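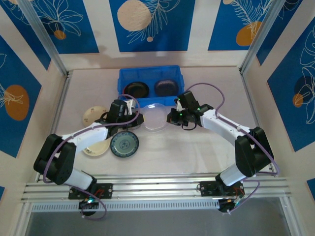 Two arms at the dish station, with the blue bin at the back and a few plates still out on the table.

Chores, One Plate at a Time
A gallery page from the Brendedton open workshop, April

Can a machine clear the table yet? We get asked this more than anything else, usually by people who have just finished a sink full of dishes, and we love the question! So this page is our attempt at a fair answer, with the work itself up top and our notes under it. Edem Akolgo wrote most of the notes and Saskia Pirihi argued with the rest.

About the table
Everything at this station is kitchen stuff you'd find in somebody's cupboard. There's a blue and white patterned plate with a dark blue rim (Edem's favorite, he'd like that on the record), a couple of cream ones, and two dark plates sitting side by side in the bin. Mixed dishes are the whole fun of it. A stack of identical white cafeteria plates is a much easier day, and shops have had good machinery for that kind of thing for years. A home has whatever your aunt gave you.

About the clear piece
Look between the two grippers, in front of the bin, and you'll find the thing that gives us the most grief. Clear plastic! It picks up the light from the room, and a camera can have a hard time telling where the edge is or whether there's anything there at all. People reach out and grab it without thinking. We spent a good part of April on see-through things, and Myung-ja Choo still thinks we should have started with them and left the easy plates for later.

About two arms
One arm can do a lot, but plates lie flat, and flat things are a pain to get a finger under. With two you can tip from one side and catch from the other, the way you do at home without noticing. The price is that they have to share the space in the middle, and planning around that is slow. Pentti Kinnunen came over from Zosari to talk us through how his group handles it and stayed until 9 in the evening drawing on our whiteboard. Great night.

So, can they do it?
Sort of, and it's getting more exciting all the time. Our own score sheet for plates into a bin, in a setup we know well, has more than 400 tries on it now, and the good stretches are really good. Move to a strange kitchen and things drop off fast. Brodie Kerslake timed himself on a load of 5 plates and he beat the arms so badly that we let him do it again just to watch. Glasses with stems, greasy pans, a fork hiding under a napkin: all still hard. Folding towels is its own world, and the Tamihana page has a nice set on that.

On the shop floor the picture is brighter, if the items come in the same way each time. Saskia would put a machine on returned trays tomorrow. She would not let one near her grandmother's teapot.

Coming up
Cups and bowls go on the table next, then the cutlery tray. The Bendska gallery is getting a refresh too, with more sorting and less stacking. If you have odd dishes you can spare, bring them by the front desk. Chips are fine, and the uglier the pattern the better!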